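Have you ever typed your name and wondered why the letters on a keyboard are in such a muddle? Q, W, E, R, T, Y... it looks like somebody dropped the whole alphabet on the floor and swept it up again! There is a story behind that muddle, and it goes back to before your grandparents' grandparents were in school.

# Why Aren't the Letters in Order?

Let's begin with a machine called a typewriter. It has no screen and no battery, and many of them never needed to be plugged in at all. Inside is a set of thin metal arms, and at the tip of each arm is a tiny raised letter, a bit like a rubber stamp. When you push down the G key, the G arm swings up and whacks an inky ribbon against the paper. Whack! There's your G. Push another key and another arm flies up. A fast typist sounds like hail on a tin roof.

The first typewriters that sold well came along in the 1870s, in the United States. The inventors tried lots of different layouts before they settled on one. Some of their early tries had the letters nearly in alphabet order, and you can still find a piece of that on a keyboard today. Look at the middle row: F, G, H, then J, K, L. That's a little chunk of the alphabet, hanging on after all these years!

## The great jam mystery

Now for the part people argue about (and they really do argue).

The old story goes like this. If two arms that sat close together swung up one right after the other, they could crash and get stuck. The typist had to stop, reach in and pull them apart, and probably got inky fingers too. So the inventors moved letters around until letters that often come in pairs were farther apart inside the machine.

Other people who study old machines think there was more to it. Some of the first users were telegraph operators, who listened to beeps and clicks in Morse code and typed out the messages. They may have asked for certain letters to be near each other so they could keep up. It could be that both stories are partly true. History is like that - sometimes you get two good clues and no final answer.

Either way, the layout got a name from its first six letters: QWERTY. Say it out loud. KWER-tee. It's a great word to shout down a hallway.

## Why didn't we change it?

Computers don't have swinging metal arms, so nothing can crash. You could put the letters anywhere you like. People have tried! In the 1930s a new layout came out that put all the vowels in the middle row on the left side, where your fingers rest. Its fans said it was quicker and easier on the hands. Some people still use it and love it.

But by then there were typewriters in offices all over the country, and the people in those offices had already learned QWERTY. Their fingers knew it by heart. Would you want to learn to tie your shoes a whole new way, just when you'd gotten really fast? Most people stuck with what they had, and when computers came along, the letters moved right in.
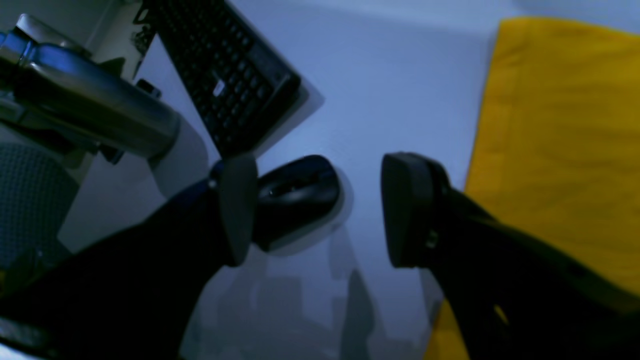
One reader wrote to us that her class tried typing on a keyboard with the letters in alphabet order, and everybody got slower, even the kids who had only been typing for a few weeks. It felt like walking through your own house with the furniture moved, she said. What a perfect way to put it! Your brain stores a kind of map for your fingers, and when the map is wrong, you have to hunt for every single letter.

## What happens when you press a key?

This bit is my favorite, because it all happens faster than a blink.

Under many computer keys there's a little rubber dome, shaped like an upside-down cup. You press the key, the dome squashes down, and two parts of an electrical circuit meet. A tiny bit of electricity flows. A small chip inside the keyboard is checking the keys over and over, many times a second, and it spots the change right away. "Aha," says the chip (well, it would if it could talk), "row two, column five!" It sends a code number to the computer, the computer looks up which letter goes with that number, and the letter pops up on your screen.

Then you lift your finger, the dome springs back, and it's ready to go again. Other keyboards use a metal spring under each key instead, and those are the lovely clacky ones.

## Not everyone has QWERTY

If you went to school in France, your top row would probably begin A, Z, E, R, T, Y. In Germany it's Q, W, E, R, T, Z, with the Y down at the bottom, where the letter Z sits on an American keyboard. German uses Z a lot and Y hardly ever, so the swap makes good sense.

And what about languages that don't use our alphabet? Chinese has thousands of characters, far too many to give each one a key! Many people type the sound of a word in ordinary letters, and the computer shows a list of characters that match. They pick the right one and keep going. Good typists do this amazingly fast.

## Hunt for the bumps

Go and find a keyboard and close your eyes. Run your fingertips along the middle row of letters. Feel anything? On most keyboards there are two tiny bumps or ridges, one on F and one on J. Put your pointer fingers there and your other fingers will land on the keys beside them. It's called the home row, and it lets you find your place without looking down.

Now try these:

- Type the word TYPEWRITER. Which rows did your fingers visit? (Only the top one! All its letters live up there.)
- Find the longest word you can using just the middle row. ALFALFA is a good one, with 7 letters. Can you beat it?
- Type STEWARDESSES with your fingers on the home row. Your right hand gets a rest for the whole word.
- Draw your own keyboard on paper. Put the letters of your name in the easiest spots, then swap with a friend and pretend to type a message on each other's.

## Words to know

**Ribbon** - a long strip of cloth soaked in ink, used in a typewriter.

**Layout** - the way the keys are arranged.

**Circuit** - a path that electricity can travel around.

**Home row** - the middle row of letters, where your fingers wait between words.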